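Spilled beans, and what to do about them

I have been thinking about dustpans for most of April, which tells you what sort of April it has been. It started with a bag of dried beans and a shelf I had described to several people as "basically level."

Small dark red beans on a white surface are at least easy to find. There's a gray dustpan for them, with an orange lip. 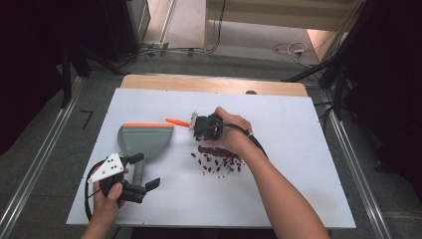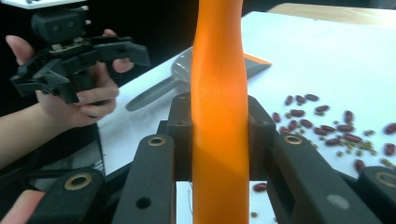
The lip is the whole dustpan

My old pan was a Stasik, bought in a hurry, all hard plastic with a front edge like a potato chip. You sweep toward it, the beans reach the edge, and they turn around and leave. Every pass left a tidy line of beans that had considered the offer and declined. A rubber lip lies down flat and lets them roll over it -- I'd paid no attention to this feature for my entire adult life.

Wahyudi Tarigan, who lives across the hall and has opinions, told me to skip the brush and use the edge of a postcard. It works very well for two minutes. Then the postcard bends and you are herding beans with your hands like everybody else.

On sweeping beans

Start at the outside. The pile in the middle looks like the job, but the pile isn't going anywhere. The strays are the ones that end up under your bare foot at 2 in the morning. Bring them in first, in short strokes, and keep the brush low. A big confident sweep sends beans to parts of the room you don't clean.

Lentils are worse, by the way. Rice is worse than lentils. I don't want to talk about couscous.

What I keep them in now

A Druvetti jar with a clamp lid, which holds some 400 grams and cost more than the beans will cost me this year. The store also had a Robles one with a little scoop on a string. I looked at the string for a while and put it back.

The shelf is still up. I put a folded bus ticket under the left bracket and moved the jar to the right-hand end, next to the vinegar. If it goes again I'm switching to canned.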